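3.2 Clothing and coverings on legged platforms

Fabric coverings are common on humanoid platforms used indoors, and the guidance we reviewed says little about them. Most of it treats a covering as decoration, to be checked once when the robot is delivered. The sites in our study had each written their own rules, and these did not agree. At Fluvham the covering came off for every joint inspection. At Bedoya it stayed on for as long as the joint limits had not been changed, and Namboodiri, who kept the log there, recorded 20 inspections carried out through the fabric.

We propose that a covering be treated as part of the machine. It should be listed in the risk assessment, with its fibre content and the date it was fitted, and it should be removed before any work on a joint it hides. Loose cloth near a wrist or knee can be drawn into a hinge. It can also hide a cable that has worked out of its clip. Canpolat and Palomino raised a further point during the review: an operator who cannot see the wrist tends to judge the pose of the hand from the fingertips alone, and this is a poor guide when the arm is lowered beside the leg (Figure 2).

Floor changes need the same care. Where carpet meets a hard surface, the standing position should be agreed before power is applied, and both feet should be checked by eye – a camera view is not enough for this step. The site record should name the two surfaces and give the position of the join. We found no such entry in the records from November, although the form had a space for it.

Figure 2. Hand lowered beside a leg, with black fabric covering the wrist and palm. The foot is on carpet, next to a smooth white floor surface.

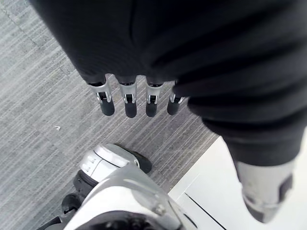

The person who signs the form should be the one who made the check. Villanueva suggested a second signature for any robot working within 500 mm of a person, and we have kept this in the draft as an option for smaller sites.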